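Modular Paper Ball, Wastidik Pattern: Project Report
Kátia Queiroz and Benito Pacheco

The Wastidik handout says a ball of 27 units holds together without glue. We doubted that going in, and after four attempts we still mostly do.

Our first ball was copy paper. It came apart at unit 17, when the pockets on one side started to gape. Benito blamed my creases. I blamed the paper, so we switched to Domix, which is heavier and takes a sharper fold. The second ball closed. It also sagged overnight on the shelf, and by morning two tabs had slid out.

The handout claims the lock gets stronger as you add units. We saw no sign of it. Each new unit pulled on its neighbors, and small folding errors added up to a gap of up to 4 mm at the end.
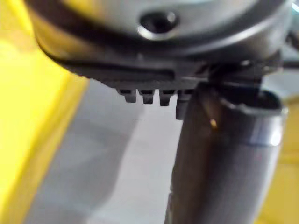
For the last two tries we cut the tabs a little longer, which the pattern does not call for. Those balls stayed closed when we rolled them across a desk. I would not call that proof, given that we also folded more carefully by then. Benito wants to write that the longer tab fixed it. I want to fold one more with the short tab first.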